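Last updated May 12, 2024

# Serving cauliflower from a bowl to a plate

These notes cover a plain side dish of cauliflower, served at the table. They are for anyone helping with lunches at Wivavley, but they work just as well at home.

## What you need

- 1 medium cauliflower
- A small bowl for each person
- A shallow plate with a raised rim
- A large spoon
- Salt and a little butter

## Cooking

Cut the leaves off the cauliflower and break the head into pieces you could eat in two bites. Rinse them in a colander. Put them in a pan of salted boiling water and cook for 5 minutes, then test the thickest stalk with a knife. The knife should go in with a slight push. Drain well and leave the colander over the empty pan for 60 seconds so the steam can escape. Stir in the butter.

## Setting the table

Wipe the table and dry it. Put the plate down first, in front of the person eating, and leave a hand's width clear at the table edge. The bowl goes to the right of the plate. Swap them over for anyone who is left-handed.

Plain crockery in different colours makes the job easier, especially for people who don't see well. White food on a white plate on a white table is hard to find with a fork. 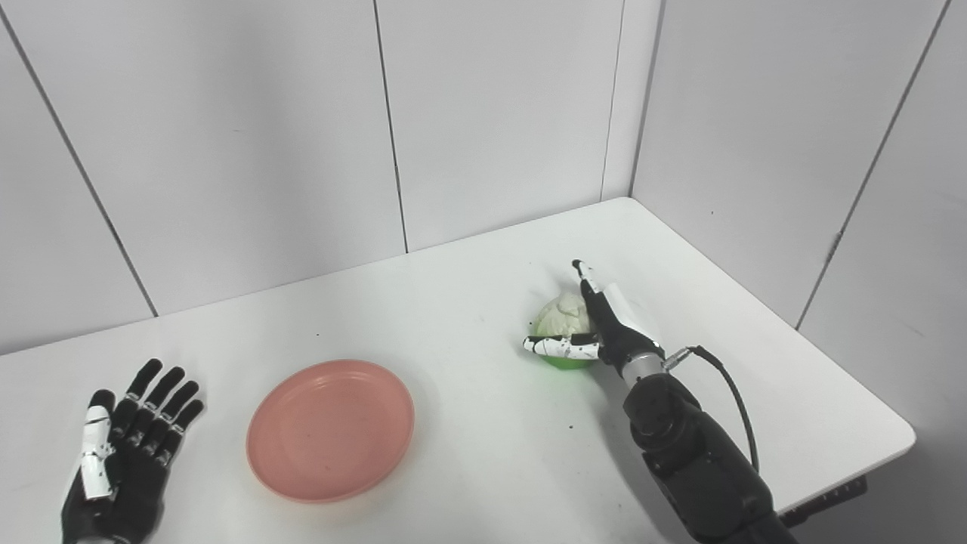
*Pink plate to the left, green bowl to the right.*

## Moving the food across

1. Hold the bowl around its side, with the thumb across the front. Keep fingertips out of the food.
2. Lift it just clear of the table and bring it over the plate.
3. Tilt it towards the middle of the plate and let the first pieces slide out. Use the spoon for any that stick.
4. Set the bowl back down before you pick up a fork.

If the bowl is too hot to hold, leave it where it is and spoon the food over.

## Leftovers

Cool the cauliflower, cover it and put it in the fridge. It is good the next day in soup or under a cheese sauce. Vesna Nikolovski adds it cold to a potato salad with mustard, and that recipe is on the Firkent page.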